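Plaltura Guest Rooms: Questions We Get a Lot

Where are you, exactly?
On Hunt Street, two blocks up from the Moner ferry landing. The map apps put us in the middle of the boat basin. Please do not follow them there.

When can I check in?
Any time after three. If you turn up at nine in the morning we'll take your bags and point you toward coffee, but the room will still belong to the person asleep in it.

How do I get in if I arrive late?
There's a keypad on the street door. Your code comes by email the day before and stops working at checkout. If it fails, ring the bell and Maarja Pärn will let you in. After midnight she will let you in slowly.

Is there an elevator?
There is a shaft. It has been waiting for an elevator for longer than either of us has worked here. Rooms on the ground floor are 321 and 422, which made sense to the previous owner. Ask for one of those if stairs are a problem.

Is there parking?
On the street, free overnight, if you can find any. The Rullell garage around the corner charges by the hour and closes its gate at eleven whether or not your car is inside.

Do you take pets?
Dogs, yes, up to 2 per room. Cats, by arrangement. We had a parrot in March and would like some time before the next one.

How often do you change the sheets?
Between every guest, and every third day on longer stays. If you'd like them changed sooner, hang the green tag on your door before ten. We use plain white bedding throughout and extra pillows are free, so ask at the desk.

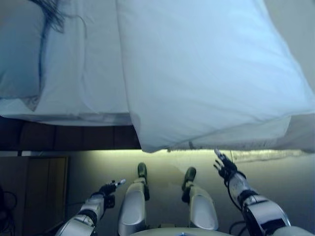 Is breakfast included?
Yes, from seven to ten. Bread, eggs, fruit, and Flurina Widmer's plum jam, which she will not sell you by the jar. People have tried.

Can I borrow a book from the lounge?
Please do. There are over 2,000 of them and most are thrillers with the last page missing. Bring one back, any one.

What if I need to cancel?
Tell us 48 hours ahead and you pay nothing. After that we charge for the first night. Changing your dates is free as long as we have a room.

Is the Wi-Fi any good?
It's fine for email. For video calls, sit on the left side of the lounge sofa.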